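Report on the Visit to the Zultska Print Study Center, Flornenwood
Published Dec 22, 2021
Programs / Exhibitions / Education / Reports

Staff of the Undby Photography Foundation attended the annual open day of the Zultska Print Study Center in Flornenwood. The center holds photographic prints, negatives, and contact sheets, and makes them available to researchers by appointment. On the open day the storage rooms, the conservation studio, and the gallery may be visited without prior arrangement. The Foundation is preparing its own print room, which is scheduled to open to readers in June, and the visit was made with that project in mind.

Arrival and reception

The center occupies a former grain office a short walk from the Flornenwood rail station. The entrance is at street level and the cloakroom is on the left. Bags, coats, and umbrellas must be left there before entering any room where prints are shown. Visitors were given a printed plan of the building and a colored card showing the time of their storage tour. The tours left promptly, and those who missed their time were placed on a later one where space allowed.

The welcome talk lasted 47 minutes and dealt mainly with the history of the collection. It began as the working archive of a regional picture agency and was transferred to the center when the agency closed. The agency filed by subject, so that a single photographer's work may be spread across many drawers. The center has kept this order and has built its catalog on top of it. Our registrar found this decision well argued, although it makes the search for a particular photographer slow for anyone who has not used the catalog before.

Storage

Prints are kept in 129 flat drawers in two rooms on the lower floor. The first room holds mounted work and the second holds loose prints in paper folders. Both are entered through a small lobby with a second door, and only one door may be open at a time. Color material is kept in a separate cold room that was not part of the tour. A member of the center's staff explained the procedure for bringing a cold box up to room temperature, which takes place overnight in a closed cabinet in the lobby. Readers who wish to see color prints must therefore give notice of at least one working day.

The folders are labeled in pencil on the upper right corner. Numbers are written in full, with no abbreviations, following a period in which two systems of short forms were in use together and a number of folders were returned to the wrong drawer. The Foundation currently uses short forms on its own folders. We recommend that this be reviewed before the print room opens.
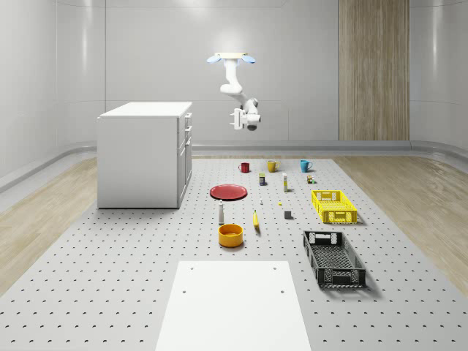
The gallery on the upper floor was showing "Tawhiri," an exhibition of coastal photographs on the subject of wind. The prints are small, most of them no larger than a sheet of writing paper, and are hung in a single line at a slightly lower height than is usual. The walls are painted a quiet gray, and the labels are placed on narrow wooden uprights between the groups of prints, so that no text appears on the wall itself. Visitors tended to stop at each upright, read, and then move along the group. The principle can be judged from the picture shown with this report, where a tall panel of tan wood grain stands against light gray walls and is the first thing the eye separates from them. Our exhibitions staff noted that a darker wood would compete with black-and-white prints, and that the uprights in "Tawhiri" could be narrower still. Light levels were low but even. Two benches are provided, and a large-print copy of all the labels is available at the door.

Conservation studio

The studio was open for demonstrations in the afternoon. Staff showed the surface cleaning of a print with a soft brush, the removal of an old paper hinge, and the making of a window mount. Questions were taken throughout. Much of the discussion concerned adhesive tape, which was used freely by the agency and has left stains on many of the older contact sheets. The center does not attempt to remove these stains in most cases. The sheets are photographed, placed in polyester sleeves, and returned to their drawers.

Mounting board is cut on site to seven standard sizes. Limiting the sizes allows frames to be used again from one exhibition to the next, and lenders are informed of the sizes when a loan is first discussed. The Foundation has at present no fixed sizes and orders frames for each exhibition.

Reading room

The reading room has a long shared table and two smaller tables for large prints. Pencils only are permitted. Gloves are not required for mounted work but must be worn for loose prints, and several sizes are kept at the desk. Readers may take reference photographs without flash after signing a form. The center received 600 reading room requests during the past year, and the desk is staffed by one person in the morning and two in the afternoon. Requests from students are handled in the same way as all others.

The catalog terminal was in steady use during our visit, and we were not able to test it at length. Remote access has been offered to the Foundation for a trial period, and the registrar will report separately on the results.

Matters for follow-up

The Foundation will request a copy of the center's handling guidelines and its form for reference photography. A proposal for standard mount sizes will be submitted with the next exhibition budget. An invitation to visit Undby has been extended to the staff of the Zultska Print Study Center once the print room is furnished.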